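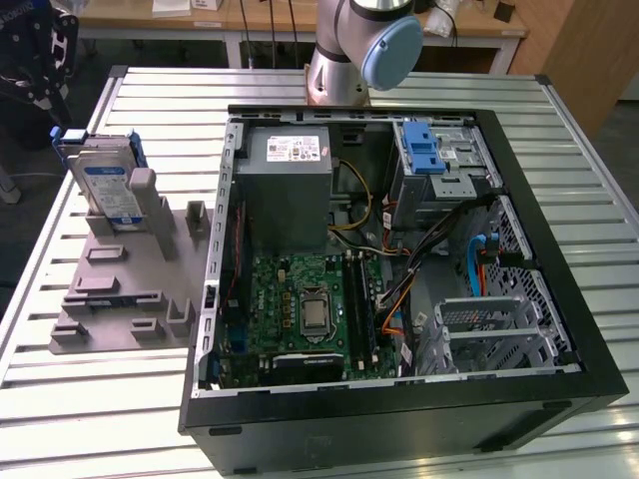 The opened PC, with the fixture plate and hard drive to its left and the arm behind.

I have spent most of September teaching a robot to deal with hard drives, and I've come round to an opinion I would have laughed at in the spring. We should stop letting our best people do the demonstrations. Or at least we should stop letting them do it their way.

Some background for those who don't follow my moaning elsewhere. I work at Clositel, where we strip and refit office computers, and the job we want to hand over is a dull one: drive out of the fixture, drive into the cage, rails lined up, push until it seats. A person does it without looking. The arm has to be shown, and there are two schools of thought in our building about how you show it.

Cayetano Iglesias is for grabbing the thing. You put the arm in its floppy mode, take hold of it near the wrist and walk it through the move like you're teaching a child to hold a cricket bat. Nuria Bravo is for remote control, sitting a little way off with the handset and never laying a finger on the metal. They have been having this argument since before I joined and I think they rather enjoy it.

I started out on Cayetano's side. It feels so natural! You can sense the weight, you stop when something pushes back, and you get a decent-looking path on your first morning. The trouble is that your own hand is doing half the work. When the drive catches on the lip of the cage you give it a tiny wiggle, you don't even know you've done it, and what ends up in the recording is a smooth little journey with the wiggle smeared into it. The force came from your shoulder. Then the arm plays it back alone and leans on the cage like a drunk on a door.

Remote control is horrible to begin with. I spent a whole Wednesday missing a slot I could have hit with my eyes shut, and I was in a foul mood by teatime. But you only have what the machine has. If you can't tell from where you're sitting whether the drive is straight, well, there's a fair chance the robot can't tell either, and you find that out on the first day and not after 3000 recordings. I moved my stool, I learned to come in high and slow, and I learned to back off and have another go when the rail snagged.

That last bit matters more than anything else I'll say here. Our rule used to be that a demonstration with a fumble in it got thrown away. Crescencio Aranda, who is the quickest pair of hands we've got, produced lovely clean runs all week and we kept every one. Mine were full of second attempts and most went in the bin. Guess which sort the robot needed? It had never seen anyone get out of trouble, so the first time it was a hair off it just carried on being a hair off, all the way down.

So now we keep the messy ones, as long as they end up in the right place. Begoñe Pastor still thinks this is me making excuses for being clumsy, and she may have a point. I'd also say two people with different habits beat one expert, though I'd want to try that on something other than drives before I got too loud about it.

Where I do agree with Cayetano is on the setting up. For working out where the arm can reach, how it gets over the side of the case without its elbow ending up somewhere silly, nothing beats taking hold of it. Ten minutes of that saves an afternoon with the handset. I just wouldn't record it and call it teaching.

What bothers me is how low this work sits in everyone's esteem. The demonstrating gets given to whoever's free, usually late in the day, usually with no word about what a good one looks like. Then people stand about wondering why the robot hesitates in odd places. It hesitates because someone did, reaching for their tea.

Next we want to try memory modules, and Nuria has already booked the handset. Cayetano says I'll be back to grabbing the wrist inside a fortnight.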